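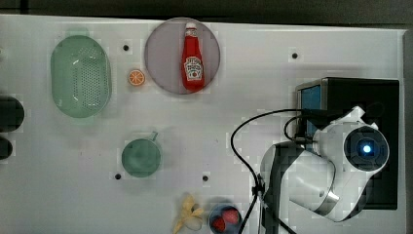
A white table is a very good place for sorting a play kitchen, but it shows every mark, and the small pieces are quickly everywhere on it. I clean and sort our set two times in a month, and with the years I have found an order of work that I can recommend. It begins with the big pieces. The ketchup bottle is lying on the plate, and the colander has its own side of the table, so between them there is only the orange slice to think about. When the big pieces have a place, the small ones are easier to follow. You need one hour for the full work, or less if your set is small.

What you need

One sponge cloth, a bowl of warm water, a little dish soap, a dry towel and a box with a lid. I use a box from Waltumia, which has a volume of 68 liters, but any box with straight walls is good. Please do not use bleach or a rough scrubber, because the soft plastic becomes dull from it.

Step 1. Make three groups

The first group is everything with an open shape: cups, bowls, pots, the colander. The second group is flat things such as plates. The third group is the food. Do not sort by color in this moment. I did so in the beginning, and I had to sort everything again when I came to the packing.

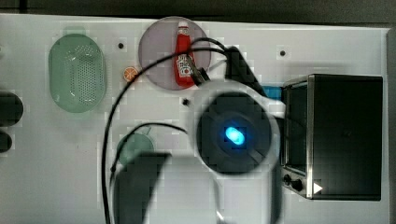 The groups should have some space between them, at least the width of a hand. If you have only a small table, it is also possible to keep the food on a plate until you are ready for it. Larger things which must remain on the table can stay at the side, but turn them so that you can reach behind them with the cloth.

Step 2. Wash the pieces

Start with the food, as it is the dirtiest from small hands. Hollow pieces should not lie in the water for a long time, for the water goes inside and comes out again only slowly. Pass over them with the damp cloth and dry them at once. For the colander I use an old soft toothbrush, and I work from the back side of the holes. A bottle with a paper label must be kept away from the water completely. Wipe only around the label.

Step 3. Wipe the table

Make the sponge cloth damp and press it well, then wipe in long lines in one direction. Lift each piece, wipe the place under it and put it back. If your table has small screw holes, go around them with a dry corner of the cloth, so that no soap stays in them.

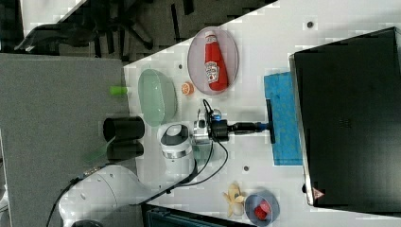 Can I use the same cloth for the toys and for the table?

It is better to take two. The cloth from the table collects crumbs and fine sand, and these can make scratches on the plastic. If you have only one, wash the toys first and the table after.

Step 4. Let everything dry

Put the bowls and cups upside down on the towel, and the plates standing against the wall if you can. Leave it for a night. In November, when our room is cold, I give it a full day more.

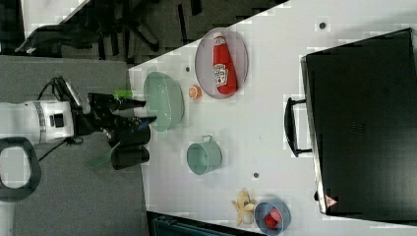 Step 5. Pack the box

The plates go on the bottom, then the colander with the food inside it, then the bowls one in the other. Thin pieces, for example a banana peel, I put on the top where nothing can bend them. Close the lid only when you are sure that all is dry. If there is a smell at the next opening, wash the pieces again and leave the box open for some days.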